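Upkeep of a Two-Handed Gripper Station

Student project report, Alloron lab course, spring term

1. Purpose

The task set for our group was to take over one of the hand-held gripper stations, bring it back to a known state, and write a maintenance routine that the next group could follow. The station is used for recording short handling tasks on a table top. An operator holds a gripper in each hand, and the position of each gripper is worked out from the printed marker cube mounted on it. The recordings are later replayed on a Vikon arm in a different room. That arm is outside the scope of this report.

Two faults had been entered in the log before we started. Small flat parts slipped during closing, and the reported distance between the two grippers drifted over a session. We treated these as separate problems.

2. Finger pads 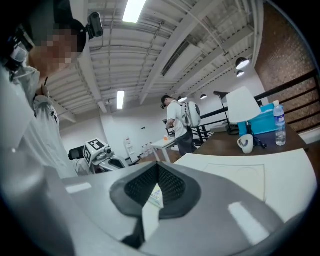 Pad wear was checked first. The log gave no date for the last pad change, so we could not tell how many cycles the pads had done. Our test for slip uses a thin part pushed as far into the pad as it will go, then pulled out by hand with a spring scale hooked to it. Seating matters a good deal. A white card-like piece sitting in the notch of the V, where the two slopes of the mesh meet, is in the correct place for the test. If the same piece rests on one slope only, the reading is low and has to be thrown out. We discarded 9 readings for this reason before we agreed on how to load the part.

With correct seating, the left gripper held to the limit given in the station manual and the right one did not. The right pad was removed and washed in warm water with dish soap, then left to dry overnight. The reading improved but stayed under the limit. A new Ultard pad was fitted and the test passed. The old pad had hardened along the lower edge, which could be felt with a fingernail but was hard to see.

Fitting the pad took longer than planned. The four screws go in from the rear and must be tightened in a cross pattern, a quarter turn at a time. On our first attempt we tightened one side fully, the pad twisted, and the finger rubbed on closing.

3. Marker cubes and tracking

The drift fault was traced to the cube mounts. Each cube is held by a clamp on top of the gripper, and the clamp on the right unit had worked loose. The movement was under a millimeter at the cube, but the error grows with distance from the mount. Both clamps were taken off, cleaned, refitted with thread lock and set to the same torque.

After any work on a clamp the offset between cube and fingertip has to be measured again. The Dimitrov calibration script asks for 16 poses per gripper. Poses should cover the whole table, including the corners, and the operator should remain seated in one position throughout. Our first run was made with nearly all poses over the middle of the table. The script accepted it, but the result was poor near the edges.

A short trial was then done with a boxed part and a flat tray, one gripper working and the other held clear.
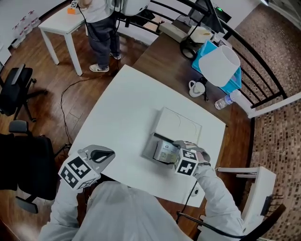 On reading our draft, the group that had the station last term objected to the order of work and said that calibration should come before the pad test, as a bad offset shows up within minutes while a worn pad can be lived with for weeks. We kept our order. Changing a pad means handling the gripper quite roughly, and an offset measured beforehand would have to be measured again. Their point about quick detection was fair, and a two-pose check was added at the start of the routine.

4. Cables and table

Cable strain was not in the log, but we included it after one gripper dropped its connection during a trial. The plug was sound. The cable had been pulled tight when the operator reached across the table. We added slack at the wrist and wrote a step for checking full reach on both sides before recording.

The table is wiped down and the tray put back in its start pose before each session. Tray pose is set by eye, and repeatability could be improved with a printed outline.

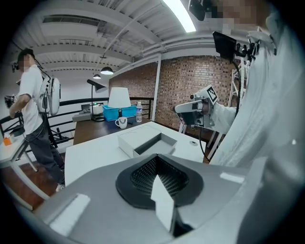
Figure 3. Open tray on the work table, with the gripper opening and finger in the foreground.

5. Resulting routine

Before each session: two-pose check, full reach check on both cables, wipe table, reset tray.
Every Friday: pull test on both pads, clamp torque, visual check of cube faces for scratches.
After any clamp or pad work: full calibration, both grippers.

The full routine takes about 43 minutes, most of it calibration.

6. Open points

The pull test depends on who does it, and a fixed jig would remove this. Pad life is still unknown. We have started a cycle count in the log, beginning with the new right pad, and the left pad should be replaced at the same count even if it still passes. Spare clamps had not arrived by the end of April.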